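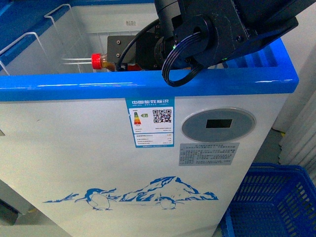

Cooking dog food in batches saves money only if you can find the older packs before they go gray with frost. Portion the food the day you cook it, press it flat in freezer bags and stack the bags once they are solid. In a chest freezer with a hanging wire basket, like the white one with the blue rim, keep this week's bags up in the basket and the rest down in the bottom. When the basket is empty, refill it from the oldest stack.

Write on the bag before you fill it. Ink doesn't take well on plastic once there is grease on it. Put the month, the meat and the dog's name if you feed more than one. Our two get different amounts, and Nele Brouwer's old spaniel in Lalley gets a third recipe that we store for her, so the names matter.

Weigh portions the first few times. My batch comes to 1070 grams, and I split it into 6 bags. After that I can judge by eye, but I still check when I change the recipe. Ask your vet how much your own dog needs, and whether the recipe is complete. Plain meat and rice is not a full diet over the long run.

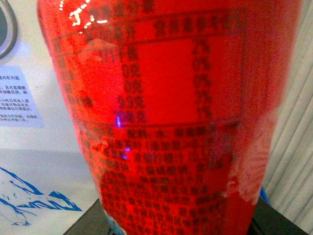

Thaw in the refrigerator overnight, in a bowl with sides. A flat bag is ready by breakfast. A thick lump is usually still frozen in the middle at 7 a.m. If you forget, stand the sealed bag in cold water for 30 minutes and change the water once. Don't leave it out on the counter all day.

Other things that help:

- Let cooked food cool in a wide pan before bagging. Hot bags warm up whatever they sit on.
- Squeeze the air out from the bottom of the bag upward.
- Freeze broth in ice cube trays. One cube over dry food is enough for a small dog. Make it without onion or garlic.
- Keep raw pet food in a closed bin, away from the family's bread and vegetables.
- Wash the scoop and bowl with hot soapy water after every meal. Stainless steel cleans up easier than plastic.
- Don't refreeze what the dog leaves. Pick it up and throw it out.

Defrost the freezer when the ice on the walls is thick enough to catch the bags. I do mine in June, when stocks are low. Move the food to a cooler, unplug, and let the ice come off by itself. Don't chip at it with a knife. Radek Mikuš put a screwdriver through his and had to buy another.

Tags: dogs, feeding, freezer storage

Print this page | E-mail to a friend

Contact Ward Prins | Copyright Drarnton Pet Household Pages | Back to top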